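Ticket: Walk-in cooler keeps drifting warm overnight
Site: Borkcombe break room and store
Opened by: Elaine Teixeira
Status: waiting on part

August 9, 2021

Hi Mohit, me again! The drinks cooler was reading 55 when I opened up this morning, and it's supposed to sit at 38. Same thing as last time – fine all day, then it creeps up after we lock the door. I turned it off and on and it went right back to cooling, so I don't think the compressor is dead (fingers crossed).

Stuff I already tried: wiped down the door gasket, pulled the boxes away from the back vent, and swapped the outlet. No error light on the panel.
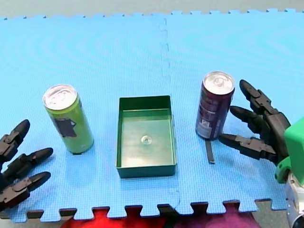 Cans and the green tray on the blue mat.

Sointu thinks it's the defrost timer. She had the same model at Clalstead and hers would go into defrost and just stay there for hours. I can't find the timer on ours though, and the manual only has the bigger model in it.

Update, later: Mohit called and walked me through it. The timer is behind the kick plate, two screws, and one of them is stripped of course. I got the cover off with pliers and turned the dial by hand until it clicked. The fan came back on right away and it was down to 41 by lunch.

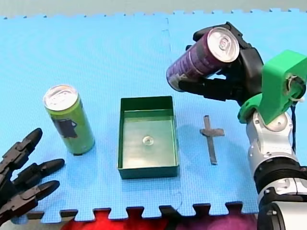
So I left it running with the cheap thermometer on the middle shelf, and Rosângela took a reading before she went home. 39, good. Then 19 minutes into the next defrost it was still sitting there with the fan off, and it never kicked back over until I turned the dial again. I'm pretty sure that's our answer!

Mohit is ordering a new timer and says 3 days. Can you add a new screw to that order too? I'll keep turning the dial by hand until then.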